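Ticket: Floreo plate task, wrist stream stalls and gripper reading drifts
Opened by: Sum-yee Man
Assigned: Teodor Preda
Station: Girach
Priority: high (blocks collection)
Status: open, workaround in place

Problem

Episodes on the plate-to-crate task getting rejected at upload. Two separate things I think, filing as one because they showed up the same morning.

a) wrist stream stalls mid-episode, timestamps jump by 700 ms or so, the validator throws the episode out
b) gripper width never comes back to the zero it had at start of session. Small offset, gets bigger through the day. Closed on a plate rim it reads as if there were nothing in there, so the auto-labeler skips "grasp" and the whole episode comes out as one long "approach"

(b) is the worse one. (a) at least gets caught.

Setup

Task is plate, pick by rim, hold on edge, into crate. Operator on the leader arm, standard Floreo recording profile. Config is the same one Liu station runs, copied over, not edited. Liu has no rejects.

Log

12th June, 08:50. Sum-yee. Started session, first batch of episodes fine, then rejects. Restarted recorder. Fine for a bit, then same again.

09:20. Sum-yee. Swapped USB cable on wrist cam. No change. Moved it to the other port on the hub. No change.

09:45. Teodor. Can you check if the stalls line up with disk writes? Girach is still writing to the shared drive I think, Liu got moved to local in the last round.

10:05. Sum-yee. Yes, shared drive. Buffer is at 80 frames, fills up and then it stalls. Switched output to local, recorded a full batch, no jumps. So (a) is probably just that. Leaving it on local, will sync at end of day.

10:10. Teodor. Good. Pls add a line to the station sheet so it doesnt get reset with the next profile push.

10:40. Sum-yee. On to (b). Re-homed gripper, reading good. Ran plates. Drift back after lots of closes on the rim. Stopped with the gripper holding one on edge and wrote down both values: labeler says open, motor current says closed and loaded. Wrist view from that hold is below. Pale blue glazed plate, rim between the fingertips, inner face of the right finger is scuffed up pretty badly, grey streaks along it.
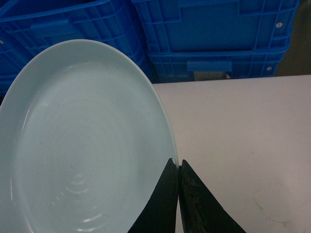

Checks still to do on (b)

1. Finger mounting screws. Re-torque both sides, re-home, log the zero before and after.

2. Pads. Teodor wants to know if the wear on the right one is enough to shift the closed width. Measure against a new pad, spare set is in the Plernasen box.

3. Encoder coupling. Only if 1 and 2 come back clean. Needs the gripper off so not during a shift.

Log, continued

11:15. Teodor. Motor current looks sane in all the episodes I pulled, so the grasp is there, its only the width thats wrong. Meaning the raw data is ok and we can relabel. Don't delete the rejects!!

11:20. Sum-yee. Not deleted. Rejects from (a) are in a seperate folder, those have real gaps, not worth saving imo.

11:30. Teodor. Agree, drop those from the count but keep the files till the ticket closes.

13:05. Sum-yee. Did check 1. One screw on the right finger took almost a quarter turn. Re-homed. Zero holds so far but I've only done a short run.

13:40. Sum-yee. Longer run. Drift is smaller, still there. So screw was part of it, not all. Pads next.

13:50. Teodor. Ok. Meanwhile I put a patch in the labeler for Girach only, grasp onset from current with width ignored. 2 thresholds, both in the station file. Spot check a few for me, especially where the operator regrips.

14:25. Sum-yee. Spot checked. Onset looks right on clean picks. On regrips it fires twice, once for each close. Is that what we want?

14:30. Teodor. No, should merge. Will fix tonight. Mark regrips in the notes field for now, "rg" is enough.

Workaround for operators until closed

Re-home gripper at start and again after the break. Output to local. Put rg in notes if you regrip. If the width reads open while you are holding a plate keep going, finish the episode, don't discard it.

Waiting on

Pad measurement (Sum-yee), regrip merge (Teodor), then rerun labels on everything from this station since the last profile push.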